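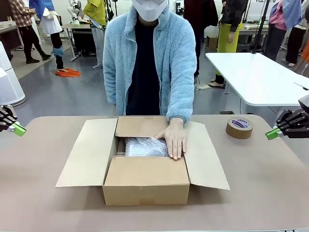

Section 2. Setting Up Your Plumine 712 Table Loom

Welcome to the part of the guide where the loom starts to look like a loom! If you have never put one together before, please don't worry. Most of the hard work was done in our shop at Jollthorpe, and what is left for you is mostly a matter of unfolding, checking, and tightening. Set aside an unhurried afternoon. If you have woven on other looms for years, you may be tempted to skip ahead to Section 3, and we can't stop you, but do read the cautions and the part on the brake before you go.

This section applies to the Plumine 712 with 4 shafts. The text was last revised August 5, 2019. If your loom has a second lever bank on the left side, you have the older pattern, and you will want the gray booklet that came with it.

2.1 Before you begin

Choose a sturdy table that doesn't rock. A kitchen table is fine, and so is a workbench with an old towel thrown over it. You will be pulling on the warp with a good deal of strength later on, and a light folding table tends to creep across the floor when you do. Leave yourself room to walk to the back of the loom, or be prepared to turn the whole thing around a few times.

You will need:

The hex key from the parts bag
A Phillips screwdriver, medium
A soft cloth
A small dish for the loose hardware
Scissors
Good light

Caution: The loom is heavier at the castle (the tall part in the middle) than at either end. Lift it by the lower side rails with both hands. Never lift it by the beater, the levers, or the castle top.

2.2 Unpacking

1. Stand the carton on the floor or on a low table with the arrow pointing up. Slit the tape along the top with the tip of the scissors, keeping the blade shallow. The lever cords lie close to the top of the carton, and we have replaced a fair number of them for people who cut deep.

2. Lift out the parts bag and the reed, which travels flat in its own sleeve. Put the reed somewhere it can't be stepped on.

3. Take out the padding on both sides before you try to move the loom. Then reach down to the lower side rails and lift straight up.

4. Untie the cotton tape holding the beater to the castle. Leave the paper bands around the heddles for now. You will want them in place until step 4 of part 2.4.

5. Check the contents against the card in the parts bag. If anything is missing, write to us before you go on – a loom that is half assembled is much harder to put away than one that is still folded.

Note: Keep the carton and all the padding for at least the first month. Should the loom ever need to come back to us, it has to travel in packing that fits it. When you repack, fill the corners firmly enough that nothing shifts when you tilt the box, and close the flaps without having to lean on them.

2.3 Letting the wood rest

The frame is maple, finished with oil, and like all of us it needs a little while to get used to a new place. Leave the loom folded in the room where you plan to weave, overnight if you can. Homes with a wood stove or strong air conditioning call for a bit more patience, and two nights would be better.

During this time you may notice a faint smell of oil. It fades. You may also find a light bloom on the surface of the side rails, which wipes off with the soft cloth. Please don't use furniture spray on any part of the loom. It gets onto the yarn sooner or later, and it makes the ratchets slippery.

2.4 Unfolding the frame

1. Set the loom on your table with the levers on your right.

2. Loosen the two black knobs at the foot of the castle by turning them to the left. They don't need to come all the way off.

3. Swing the front section down toward you until it sits level, and then the back section away from you. Each should come to rest against its wooden stop with a soft knock. If one stops early, look for a cord caught in the hinge.

4. Tighten both knobs by hand. Now slip the paper bands off the heddles and spread the heddles along their bars with your fingers. They may cling together in a clump at first. A gentle shake of the shaft usually frees them.

5. Press down on each corner of the frame in turn. If the loom rocks, loosen the knobs, press the frame flat against the table, and tighten again. Nearly every rocking loom is cured this way.

Caution: Keep your fingers clear of the hinges while you swing the front and back sections. Children love to help with this step, and they are very welcome to turn the knobs once the frame is down.

2.5 Fitting the beater and reed

1. Take the top rail off the beater by removing its two wing nuts. Into the dish they go.

2. Slide the reed out of its sleeve and stand it in the groove of the lower rail. It has no right or wrong side, so you can put it in whichever way you like.

3. Center the reed by eye, and then check it with a ruler from each upright.

4. Replace the top rail and turn the wing nuts down until they are snug. The reed should be able to shift a hair from side to side when you push it. That bit of play is intended, and you shouldn't try to get rid of it.

5. Swing the beater forward and back. It should travel freely and rest against the castle when you let it go.

Note: A beater that squeaks wants a rub of plain candle wax on the pivot bolts. Purificación Aranda, who has been assembling these looms since the first batch, keeps a birthday candle in her apron pocket for the purpose, and we have never found anything that does the job better.

2.6 Checking the levers

1. Push the first lever down. The shaft nearest you should rise and stay up by itself.

2. Return the lever and watch the shaft drop. It should fall all the way under its own weight.

3. Do the same for the other levers, working from the front of the loom to the back.

4. With all the shafts down, crouch so that your eye is level with the heddles. The eyes should make one straight line from shaft to shaft. Should one shaft hang low, find its cord at the top of the castle, turn the small brass adjuster a half turn to the right, and look again.

Go slowly with the adjusters. It is easy to chase one shaft past the others and then spend the evening chasing the others after it. If you lose your place, set every adjuster so that its slot lines up with the mark on the castle. This is how they left the shop.

2.7 The ratchets and the brake

There is a ratchet wheel on the cloth beam in front and another on the warp beam in back. Each has a pawl, the little metal finger that drops between the teeth. The warp beam also has a friction brake, worked by the short handle on the right side.

1. Drop the front pawl into its wheel and try to turn the beam away from you. It should hold firm.

2. Repeat with the back pawl.

3. Lift the back pawl, squeeze the brake handle, and turn the warp beam by its crank. It should turn smoothly. Let go of the handle, and it should stop.

4. If the beam slips with the handle released, tighten the brake screw a quarter turn with the hex key and try again.

Caution: Never lift a pawl while the warp is under full tension unless you have a firm grip on the crank. The crank can spin hard enough to bruise a hand.

2.8 A first, short warp

We suggest a small practice warp before you wind anything you care about. A smooth cotton in two colors is easiest on the eyes, and the Cendis 573 that comes in the starter kit does nicely. Save the fuzzy mohair for later, please. Make the warp narrow and not too long, thread it straight across the shafts, and weave a few inches of plain weave while you listen to the loom. A new loom has a good many small noises, and it helps to learn which ones are just wood and cord settling in.

After the practice warp, go back and tighten the two castle knobs once more. They always take up a little.

2.9 If something isn't right

The shed is too small: Check that the levers are going all the way down. Then look at part 2.6, step 4.

One edge of the warp is loose: The apron rod may be sitting crooked. Unwind a turn, straighten it, and wind on again with paper between the layers.

The beater hits on one side first: The frame is twisted. See part 2.4, step 5.

A heddle is bent or missing: Spare heddles are in the parts bag. If you run through those, they are sold in packs, and a weaving school can order the box of 1000.

A knob won't tighten: Its threaded insert may have worked loose in the wood. Please don't glue it. Write to Kaede Sekiguchi in our repair room at Jollthorpe with the number stamped under the back rail, and she will send a new insert along with the tool to seat it. The repair room closes for the first week of September, so letters that reach us then are answered the week after.

Continue with Section 3, Winding and Threading a Warp.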